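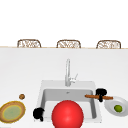

Juvlow kitchen counter set, data card

What this is: 48 simulated episodes of a two-gripper setup at a kitchen counter with a sink, made by Solène Gaillard and Danuta Szczepańska on the desktop machine at the Pietrzak shared workshop. We want to build a small pair of arms for a home kitchen and needed something to train on before spending money on motors. I (Danuta) was against publishing it. Solène won, so I got to write the card.

Contents
- 48 episodes, capped at 1000 steps each
- one main view per episode, plus gripper commands
- a one-line text label, typed by hand

Stated task: handle the thin brown stick and leave it in the white dish at the right of the sink. The other food props are there as clutter.

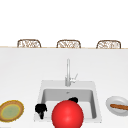

Brown stick in the white dish, both grippers by the sink.

What I would not trust
The counter is blank white and so is everything behind it, bar three woven chair backs. Real kitchens have crumbs, glare and a dish rack. A policy that does well here may have learned little more than "brown thing on white". The faucet is pale against the counter and easy to lose, and the big red ball hides much of the sink.

Contact is worse. Friction was tuned by eye on a Saturday until the stick stopped sliding out of the fingers. I doubt those values mean anything for a printed gripper — ours or yours.

Labels: Oliwia Sowa rechecked 20 episodes and changed some of the wording. The other 28 are as typed.

Splits: 30 train, 18 held out. Same counter in both, so a good held-out score says nothing about a new kitchen.

Use it for testing a loader or a training script. Please don't quote success rates from it. Corrections go in the Juvlow folder on the workshop drive.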